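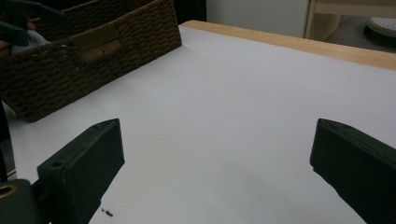

Brown woven basket, white table. Bread station, before loading.

1/ Notes on the basket problem, as promised in February. Short version: the basket is fine, the table covering is the part that needs attention. Long version follows.

2/ The basket is a tight weave in rope or paper cord, chocolate brown, with a handle opening let into the long side. The rim of the opening is a lighter brown. I bought 2 of them from Arnance when the old wire ones started leaving marks on everything.

3/ Ribbed weave holds crumbs. Every horizontal course is a small shelf. Turning it upside down and tapping the base gets most of them out. A dry pastry brush, run along the ribs and never across them, gets the rest.

4/ Do not wash it. I washed the first one. It dried out of square and now rocks on one corner. It holds dish towels these days and does that well enough.

5/ Covering. White, smooth, wipes down in one pass. The drawback is that it shows everything. See the dark specks toward the bottom of the photo. On the old oilcloth you would never have found them.

6/ I count that as a feature. If specks show up, the basket goes back to the sink area for another brushing before any bread goes near it.

7/ Wiping order, for those who asked:
– basket off the table
– dry cloth first, toward you
– damp cloth second, same direction
– dry cloth again
– basket back
Damp cloth first turns crumbs into paste. Paste finds the seams.

8/ Placement. I set the basket at an angle with the handle side facing the work area. Square to the edge looks neater but you end up reaching over the rim, and the rim is the part that wears. Angled, your hand goes straight to the opening.

9/ Liner. A plain cotton square, folded once, edges kept below the rim. I tried the quilted liner from Plilesar and it was too thick. It bunched at the corners and took up room that a loaf needs. Returned it.

10/ Load. The basket takes 200 grams of rolls without noticing, and a good deal more than that. The handle opening is the limit. Lift by one side only and the weave starts to pull around the cutout. Two hands, under the base, if there is anything heavier than rolls in it.

11/ Question from the Clomgate group: does the cord shed? Mine shed a few fibers in the first week, then stopped. Light brown, easy to tell from crumbs once you have seen both. A lint roller on the outside took care of it.

12/ Second question, same group: why no lid? Bread that goes into a closed basket warm comes out with a soft crust. A cloth over the top does the job until dinner – after that it goes in the bread box anyway.

13/ Someone also asked about the Bravo version with the wooden base. Have not used it. The base would solve the rocking but it adds weight, and I would want felt under it on this covering.

14/ Still open: a way to keep crumbs from collecting where the wall meets the base on the inside. The brush does not reach the corner. An old toothbrush does, slowly. If you have something faster, reply with the bristle length.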